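Dallness Home & Kitchen Help > Storage > Small spaces

Little snack boxes have taken over my counter. Is a riser shelf worth it?

Posted by Nantana Sriwong
Tags: snacks, counter space, shelves, butcher block

I buy the small snack boxes because they're the only size my household will finish before losing interest. The trouble is that there are always a lot of them and they live on the counter, where they drift. I line them up in the evening. By 7 a.m. they're all over the butcher block again, and one of them is behind the toaster.

There's no pantry. We have two cabinets, both full of things that can't be moved for reasons I've stopped asking about. I've been looking at one of those low risers, a wood top on black metal legs, to stand at the back of the counter. My worry is that I'll end up with a mess on two levels.

So do they help? And do the boxes go on top, or underneath, or both? The counter is oiled wood, if that matters. I'd like to keep the middle of it clear enough to make a sandwich.

3 replies

Henrike Wiegand
Get a basket.

Waltraud Steiner
I've had a riser for four years, first in the apartment in Karnbridge and now here, and I'd buy it again, with conditions.

Measure your boxes before you measure your counter. I did it the other way around and bought a beautiful shelf that my crackers didn't fit under. Mine is a Pichler, 400 mm wide, and it holds one row along the back edge, standing up, faces out. One row is the whole system. The minute you start a second row in front, you can't see the first, and you'll buy another box of something you already have. I once owned five of the same raisins.

Stand them upright. Lying flat they look tidier for a day, then somebody stacks something on top and you have a tower.

As for underneath, I keep it for things that are open. Clip them shut and push them under. Unopened goes on top. My husband has had this explained to him and describes it as "a lot of rules for a shelf."

On oiled wood, put felt pads under the metal feet. I didn't, and I have two dents to remember it by.

My other advice is to do the sorting when the shelf is half loaded. Put the ones you eat every day up first, then look hard at what's still on the table. Some of it won't deserve a place. 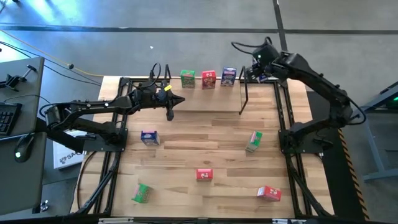 Three up along the back, the rest still waiting on the butcher block.

You'll notice I go by color. Green, red, dark blue, done. It's faster than reading the fronts before coffee.

One more thing – leave a gap at one end. Full shelves shed boxes.

Nantana Sriwong
Thank you, Waltraud. I measured the boxes and the tallest would have missed the shelf I had picked out by the width of a finger, so that was money saved. Felt pads are on the list.

Henrike, I have a basket. It's where the onions went to be forgotten.

Olga Zúñiga
Late vote for the riser, but check the hardware store in Tindolbridge before ordering. Theirs come with the pads already on. Also the box behind the toaster is always the good one, so I'd look there first.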